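Replacing fluorescent tubes in a village hall: LED tubes or whole new fittings?

25 February 2025
Posted by Raluca Văduva 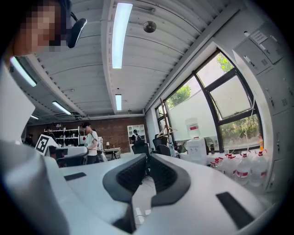

I look after the bookings for a hall in Jorkirthorpe and have ended up in charge of the lighting too. Two of the tubes started flickering in December and the shop in Dralley no longer stocks the size we use. They offered me LED tubes that go in the old fittings. A firm called Drilana has quoted 3910 pounds to take everything out and put in new panels, which is more than we have. Is it all right to just swap the tubes, and will they buzz like the old ones do? The badminton group complain about glare as it is.

Younes Ait Ali

You can usually swap them, but first find out what sort of fitting you have. If there is a small round starter in the side, it is the older magnetic type. Turn the power off at the board, take out the tube and the starter, then put in the LED tube and the dummy starter that comes with it. Check the leaflet for which end is live.

If there is no starter you probably have electronic ballasts. Some LED tubes work with those and some don't, and the maker should have a list. Otherwise the ballast has to be bypassed, and that is a job for an electrician. Ask them to put a label on the fitting afterwards.

The buzz generally comes from the ballast — a magnetic one left in circuit may still hum a bit. For glare, ask for frosted tubes. Clear ones are horrible if you are looking up for a shuttlecock.

I did our scout hut this way and paid 157 pounds for the lot, tubes only. That was 7 years ago and one has failed.

lamrani_dave

get a second quote, 3910 is steep. ours was almost 40 percent less from Lamrani but they took ages to turn up. also take the old tubes to the tip, don't put them in the bin, they have mercury in

Contact us | Copyright and terms | Back to top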